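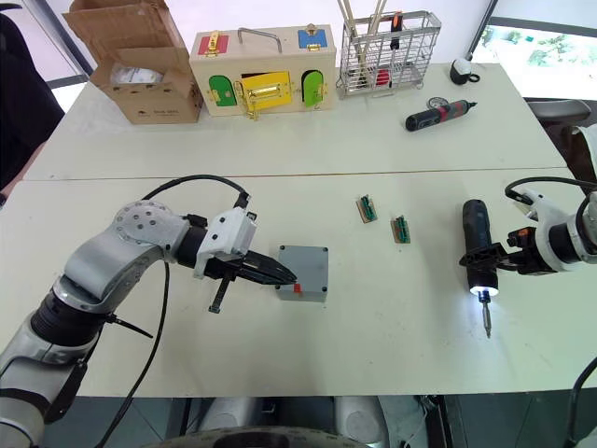

Prurcombe, 2021-08-07

The Gralten method is meant to teach two arms to share a job, one steadying a junction box while the other drives the screws. Uriro reports 486 good runs out of 1530. I'd like to know who judged "good" — the paper doesn't say.

The left gripper is at the box, and the right one has the screwdriver, bit down over bare table. Lining that up with a lid screw is the part I doubt.

Notes: Sulastri Rahman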